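Search this site Search Go

Last updated: Apr 18, 2020

Grollari bottles a rhubarb vermouth, and I've already ordered two

I do love a new bottle to get nosy about, and Grollari has given me a good one this month. The little vermouth maker out at Geddes has started selling a rhubarb version, pale pink and a touch sour, and it went up on the website with hardly any fuss at all.

It's made with 11 botanicals (wormwood, orange peel and bay are the only ones they'll own up to) and comes in at 14 percent, so you can have a second glass without needing a lie down. A bottle is £23, delivery included if you live close enough for their van.

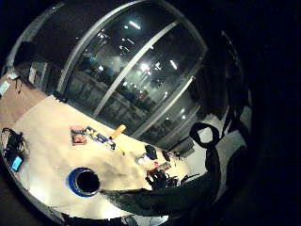
By our drinks columnist | Food & Drink

I tried it last night over plenty of ice with a slice of orange, and then again with tonic, just to be fair to it. The tonic won! On its own it's a bit sharp for me, though my husband finished his and went looking for mine.

The first batch is small and Grollari is holding customers to five bottles each. Wivitz, the wine shop on Genberg Street, will have it too once it can open its doors again, and until then it's taking orders by phone. A blackcurrant one is planned for later in the year, and yes, I've asked to be told when.

Filed under: Food & Drink, Spirits and Aperitifs, Local Producers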